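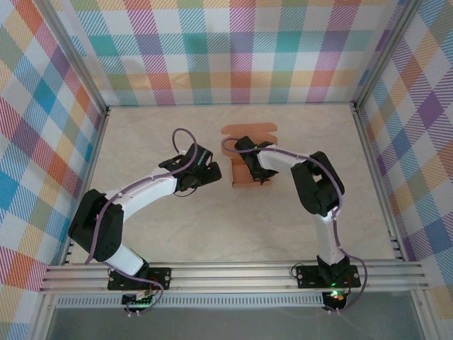 Section 4. Setting up the Sowah water softener

Read this section through before you start. The work takes an afternoon if the main pipe is easy to reach. You will need an adjustable wrench, a bucket, a flashlight, a roll of thread tape and two towels.

Caution: Do not connect the softener to a hot water line. Hot water will damage the resin tank and voids the Jestau warranty.

4.1 Choosing a spot

Put the unit on a level floor, close to a drain and a grounded outlet. The room must stay above freezing all year. Leave enough space over the salt tank to lift the lid fully and pour in a bag of salt.

Outdoor faucets should branch off before the softener. Softened water is wasted on a lawn and is hard on some plants.

4.2 Connecting the water

1. Shut off the main water valve.
2. Open the lowest faucet in the house and let the pipes drain.
3. Turn off the water heater. For a gas heater, set the control to Pilot.
4. Check the arrows on the bypass valve. The arrow marked IN faces the incoming supply.
5. Wrap the threads with tape, three turns, in the direction of the thread.
6. Attach both hoses and tighten by hand, then a quarter turn with the wrench.
7. Set the bypass valve to BYPASS.

Note: If your house wiring is grounded through the metal water pipe, cutting the pipe breaks the ground. Fit the clamp and copper wire from parts bag 2 across the gap before you go on.

4.3 Connecting the drain

1. Push the drain hose onto the fitting at the back of the control head and secure it with the clip.
2. Run the hose to the floor drain or laundry sink. Avoid kinks.
3. Leave an air gap of at least 2 inches between the end of the hose and the drain.
4. Fasten the hose so it cannot jump out during a rinse.

The overflow hose on the salt tank is separate. It works by gravity and must run downhill the whole way. Do not join the two hoses together.

4.4 First start

1. Pour 3 gallons of water into the salt tank.
2. Add salt pellets until the tank is half full. Do not use rock salt.
3. Open the main valve slowly.
4. Move the bypass valve to SERVICE a little at a time - opening it fast can push resin into the pipes.
5. Run a cold faucet until the air is out.
6. Plug in the unit, set the clock and hold RINSE until the motor starts.
7. Look over every joint for drips, then turn the water heater back on.

If the display shows code 541, the valve motor has not found its home position. Unplug the unit, wait two minutes and plug it in again. If the code comes back, set the valve to BYPASS and call the Plelport service desk.

Section revised 9/17/26 by Aicha Samir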